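Zitell überarbeitet Übungsset Pukent zum Dosieren gefärbter Flüssigkeiten

Neue Auflage mit vier Arbeitsgängen und angepasster Farbabstufung — Auslieferung an Berufsschulen und Ausbildungslabore ab November

Bernance. Zitell liefert das Übungsset Pukent ab November in überarbeiteter Fassung aus. Das Set dient der Grundausbildung im Abmessen, Umfüllen und tropfenweisen Zugeben wässriger Lösungen. Es richtet sich an Berufsschulen, Ausbildungslabore und Einrichtungen der überbetrieblichen Unterweisung. Die bisherige Fassung bleibt bis zum Abverkauf der Restbestände bestellbar.

Kern der Überarbeitung ist die Aufteilung in 4 Arbeitsgänge: Ansetzen der Farblösung, Vorlegen im Messbecher, Aufziehen in die Dosierspritze und Abgabe in Einzeltropfen. Jeder Arbeitsgang ist mit einem eigenen Arbeitsblatt und einem Protokollfeld hinterlegt. Die Blätter können in beliebiger Reihenfolge bearbeitet werden, sofern die Farblösung bereits angesetzt ist.

Die Farbkonzentrate sind auf Lebensmittelfarbstoffbasis formuliert und werden mit Leitungswasser verdünnt. Ein Ansatz ergibt 1.000 ml gebrauchsfertige Lösung. Für einen vollständigen Durchlauf werden je Arbeitsplatz ungefähr 110 ml benötigt; Spülverluste sind darin enthalten. Die Abstufung reicht von Gelborange bis Rot. In der Vorgängerfassung lagen die beiden mittleren Stufen so dicht beieinander, dass sie bei geringer Schichtdicke schwer zu unterscheiden waren. Der Abstand wurde vergrößert.

Als Vorlagegefäß ist ein durchscheinender Messbecher aus Kunststoff mit Ausgießer vorgesehen. Der Flüssigkeitsstand bleibt durch die Wandung erkennbar, Glasbruch am Arbeitsplatz entfällt. Die Dosierspritze ist klar ausgeführt und trägt eine schwarze Graduierung. Abgelesen wird bei senkrechter Haltung in Augenhöhe. Für die Tropfenabgabe wird eine konisch zulaufende Spitze verwendet, der Kolben ist dabei gleichmäßig und ohne Nachfassen vorzuschieben. Luftblasen sind vor der Abgabe auszutreiben, das verworfene Volumen ist im Protokoll zu vermerken.

Die Arbeitsblätter wurden vor der Freigabe in der Ausbildungsstätte Naciri erprobt. In die Auswertung gingen 1.356 Einzeldosierungen ein. Auf dieser Grundlage wurden die Toleranzangaben für den vierten Arbeitsgang enger gefasst und die Hinweise zur Blasenfreiheit an den Anfang des Blattes gestellt. Die Angaben zum Messbecher blieben unverändert — hier dient die Skala weiterhin nur zur Orientierung.

Messbecher und Spritzen sind mit handelsüblichem Spülmittel von Hand zu reinigen. Verfärbungen an Dichtungen und Spitzen beeinträchtigen die Funktion nicht. Angesetzte Lösungen sind verschlossen und lichtgeschützt aufzubewahren und zu beschriften. Das Set ist nicht für medizinische Anwendungen bestimmt.

Pukent ist als Komplettset und als Nachfüllpackung lieferbar. Becher, Spritzen und Spitzen können einzeln nachbestellt werden. Wer mit der alten Fassung arbeitet, erhält die neuen Arbeitsblätter auf Anfrage ohne Berechnung.
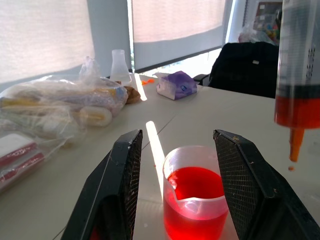

Henrike Odolski
Fachredakteurin Labordidaktik, Zitell

Rote Lösung im Messbecher, darüber die Dosierspritze bei der Tropfenabgabe. Abdruck frei bei Nennung von Zitell, Belegexemplar erbeten an die Pressestelle in Bernance.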